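Notebook, small parts bench
December, 13:35 by the wall clock
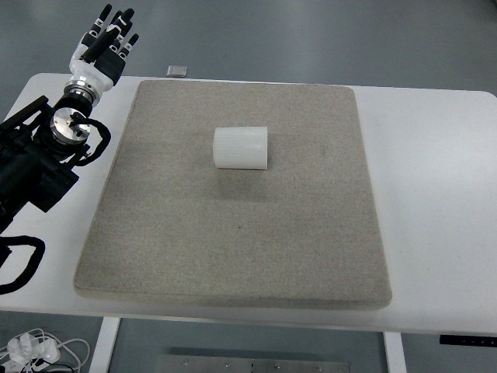

Felt pad again today. I've been going back and forth on whether to keep the thick one or cut it down, and I think I'm keeping it as is. It's the beige-gray stuff from the Dundcombe roll, and it has just enough give that a round part set on its side sits where you put it (most of the time, more on that below). On the bare tabletop the same part takes off if you so much as lean on the table. I chased one across the floor twice last month and I'm not doing that again!

So, the ribbed white pot. I'm calling it the pot because the order sheet calls it "cylinder, short, ribbed" and I refuse to write that out every time. It's nearly as wide as it is long, which makes it an awkward little thing: too squat to look right lying down, and when you stand it up you can't tell at a glance which end you've got facing you. Anselmo Godoy thinks we should mark one end with a dot of paint. I said fine, but do it on the flat face and keep it off the ribs, paint in the grooves is a misery to get out. He went off to look for the small brush and came back with a sandwich, so no dot yet.

Lying down is how I want it for the resting check. Lay it on the felt, ends left and right, take your hand away slowly, leave it be. If it creeps, write down which way. That's the whole thing. I know there's a longer version in the Tejada binder with the level and the shims, and if somebody wants to do the longer version they are very welcome, but for a quick yes or no on whether a surface is any good I like mine better.

Notes from this morning, before I forget them:

First go on the old thin mat. Crept toward the front edge, slowly, then stopped against my sleeve. Scrapped the mat. It has a ripple down the middle that I swear wasn't there when we got it. I did try ironing it (through a tea towel, low heat), which made it flat for the length of a coffee and then it rippled right back up.

Second go on the thick felt, pad pushed up to the left. Stayed put. Left it 240 seconds by the kitchen timer and it was where I'd set it. Happy with that.

Third go, same pad turned a quarter turn. It rocked a bit as I let go and then settled. I think that was me and not the pad, my hand was cold and I let go like I was dropping a fish. Did it over, fine.

I have not tried it with the ribs damp. Somebody should, the Bodenham people are bound to ask.

About the pad itself. The front edge is looking a bit pale to me, kind of worn, and I can't decide if it's wear or just how the light falls on that side. I ran a thumb along it and it didn't feel any fuzzier than the rest. If it is wear, it'll be from all of us resting our wrists there, me most of all. Easy fix is to turn the pad around every so often. The corners have gone slightly round as well but I don't mind that, they catch less.

The speckle is annoying for one reason only: crumbs. You cannot see a crumb on this felt. I went over it with the lint roller before the second go and got a surprising amount off, some of it white and gritty, which I'm guessing came off the Dridden sample when we had that out. PLEASE roll the pad before you put anything on it. The roller lives on the hook by the door and there are 24 refill sheets in the drawer under it, so there's no shortage.

Table is behaving. I'd been worried about the legs after we moved it but I put the long level across the top both ways and the bubble sat nicely in the middle. I like having a strip of bare white left at the front and along the right, it gives you somewhere to set a pencil without the pencil ending up under the part. If you shift the pad, shift it back.

One thing at a time on the felt, too. I had the pot and the cap and my tape measure all on there at one point and then couldn't work out which of them had nudged the other, so that go doesn't count and I've crossed it out.

Still to do:

Dot of paint on the flat face (Anselmo, when the brush turns up).
Ask Dundcombe if they still sell this thickness, and if so get another 2 pads' worth while we're at it.
Wash the pot. Warm water and the old toothbrush, go around with the grooves. No solvent, I don't know what this stuff likes and I'd rather not find out on the only one we've got.
Find out who has the good calipers. They were in my tray at lunch yesterday. I'd like the width over the ribs and the width down in the grooves, the order sheet only gives one number and doesn't say which it is.

Leaving the pad out overnight with the cover over it. Back at it first thing, starting with the wash.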